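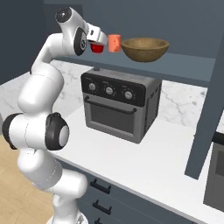
Subject: Re: [headphones] Hemov 3 left cup going quiet
From: Adalberto Leite
To: headphones list

Neusa Medeiros wrote:

> I've had the Hemov 3 since December and the left cup has started to
> go quiet. It comes back if I press on the band just above the ear.
> With noise cancelling switched off it is the same, so I don't think
> the microphones are to blame. The shop says the guarantee doesn't
> cover the band. Has anyone opened one up? I would also like to know
> if the Kivira pads fit, as mine are flaking and the Hemov ones are
> always out of stock.
>
> Neusa

Neusa,

I have opened two of these, mine and my brother's, and both had the same fault as yours. The wire that runs through the band to the left cup is soldered to a small board behind the pad, and the joint takes the strain each time the cup is folded flat. Pressing on the band pushes the wire back against the board for a while.

Before you take anything apart, plug in the cable and listen with the power off. If the left side still drops out, it is the joint or the wire. If it plays properly on the cable, the fault is somewhere else and I can't help much.

To get in, pull the pad off. It is held by a lip all the way round and you can start it with a fingernail at the bottom edge. Under it there are 5 screws, one of them beneath the felt ring. Don't lift the driver plate far, as the lead to the battery is short. On mine the red wire had come away completely. On my brother's it looked fine but moved when I touched it with a matchstick. I put fresh solder on both and left a bit of slack in the wire. Mine has worked for a year since then, folded most days for the train.

If you don't solder, a phone repair stall will probably do it. The one near me charged my neighbour 40 for a similar job on another make, and that seemed steep for ten minutes.

On the pads, the Kivira ones do fit but only the oval type. The round ones are too shallow and my ears touched the cloth inside. The oval ones are slightly thicker than the originals, so you lose a little bass and gain some comfort. Noise cancelling seemed the same to me on a bus, and slightly worse in wind. I bought mine from Rezende, part number 612, and they took a week to come. Sodus sells a cheaper pair which I would leave alone. The lip tore on mine the second time I took them off.

One more thing on the guarantee. The leaflet in my box excluded wear to the band padding. It said nothing about the wiring inside it. I would write to the shop again and tell them that the left channel fails, and leave the word band out of the letter. If they do agree to look at it, don't open the cup first, as there is a paper seal over one of the screws.

I have photos of the board somewhere and can send them off list if you want them.

Adalberto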